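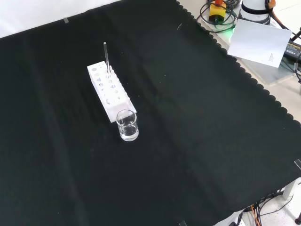 Lekville Well Water Records

Version 2, December 2, 2024

What this is

A set of tables holding household well water results from the town of Lekville and the farms along the Dillthorpe road. Each row is one water sample from one tap. The results were on paper until this year: carbon copies, lab slips, and two ring binders kept at the town office. We typed them up, checked them against the paper, and put them in plain CSV files so that people can use them without asking for the binders.

The set covers private wells only. Houses on the town main are not in it, and neither is the school.

Files

samples.csv: one row per sample
wells.csv: one row per well, with depth and casing type where known
sites.csv: one row per map square, with the name of the nearest road
units.txt: the unit used for each test, with notes on the older slips
changes.txt: what changed between versions
paper_notes.txt: remarks written in the margins of the slips, typed as they stand

All files are UTF-8 with a header row. Fields are split by commas. Text that contains a comma is in double quotes. Line endings are the Unix kind. If your spreadsheet program turns well numbers into dates, import the column as text.

Columns in samples.csv

sample_id: a number we gave the sample when typing it in. It has no meaning outside this set.
well_id: matches wells.csv
month: month the sample was drawn. Days are left out on purpose.
tap: kitchen, outside, pressure tank, or other
treated: yes if the water had passed through a softener or filter first, no if not, blank if the slip doesn't say
ph
hardness: mg/L as calcium carbonate
nitrate: mg/L as nitrogen
iron: mg/L
manganese: mg/L
chloride: mg/L
coliform: present, absent, or not run
lab: K for the Kourkoulas bench, U for Ulthorpe
flag: see below

A blank cell means the test was not done or the number could not be read. A zero means zero was written on the slip. Please don't treat the two as the same thing. Version 1 mixed them up in the iron column, and at least one chart made from it was wrong.

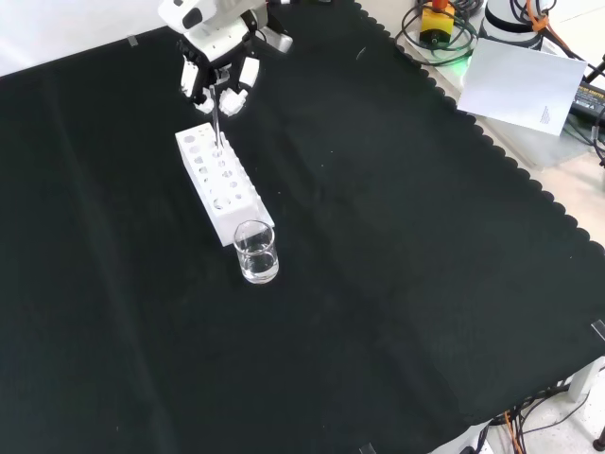
Hardness needs some care. The older Kourkoulas slips give it in grains per gallon, and we converted those to mg/L by multiplying by 17.1. The original figure is kept in paper_notes.txt next to the sample_id. Where a slip gave no unit and the figure could have been either one, we left the cell blank and set the flag to H.

Nitrate has a similar problem. Some slips report it as nitrate and some as nitrogen. The column is all nitrogen now. Slips that didn't say which are flagged N and should be left out of any work that depends on the exact level.

Flags

H: hardness unit unknown
N: nitrate form unknown
R: repeat sample from the same well in the same month
S: sample sat longer than the slip allows before testing
T: tap not recorded
X: paper damaged, values read with difficulty

A row can carry more than one flag. They are written together with no space, so RS means both.

How samples were drawn

The instructions on the back of the slip stayed nearly the same over the years. Run the cold tap for 14 minutes. Remove the aerator. Fill the bottle to the shoulder, cap it, and keep it cool until it is dropped off. Bottles for coliform were separate and came sealed. We can't say how closely each household followed this. Samples marked "outside" often came through a garden hose, and the iron figures for those run high.

Most samples were drawn in August, when the office ran its yearly drop-off. Winter samples are few and come mainly from people who had noticed a taste or a stain. A chart by month will show winter water as worse than summer water, and that is mostly a matter of who sent bottles in.

Location and privacy

Owner names, street addresses, and phone numbers have been removed. Wells are placed by map square, 1,000 meters on a side. Squares with a single well in them are merged with the square to the east. Please do not try to match rows to houses. 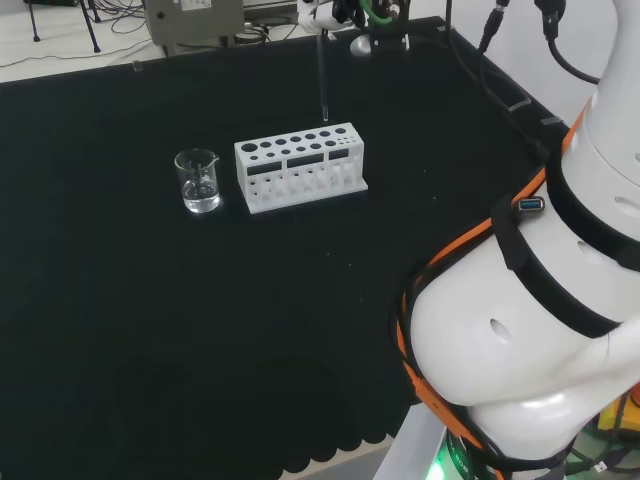 Limits

The two labs did not use the same methods. For iron below 0.1 mg/L the Ulthorpe figures are given to three places and the Kourkoulas figures to one. Some low Kourkoulas values were written as "trace". Those are blank in the table, with the word kept in paper_notes.txt.

Well depth comes from what the owner wrote down. Drillers' logs were found for only a small share of them. Depths that end in a round number, such as 100 feet, are probably guesses.

This set should not be used to decide whether a given well is safe to drink from. Wells change. If you are on a private well, have it tested.

Known problems

The tap column has "kitchen" and "Kitchen" in a handful of rows.
Two wells on the Dillthorpe road were deepened and kept their old well_id.
Manganese is missing from all the early slips.
One page in the second binder is stuck to the next and has not been typed.

Changes in version 2

Blank and zero separated in all test columns
Flag S added
Merged squares listed in sites.csv
Header spelling fixed for manganese

Terms

Free to use, copy, and change for any purpose. If you publish something based on it, name the set and the version number. Corrections can be left at the Lekville town office, with the sample_id and the column that looks wrong.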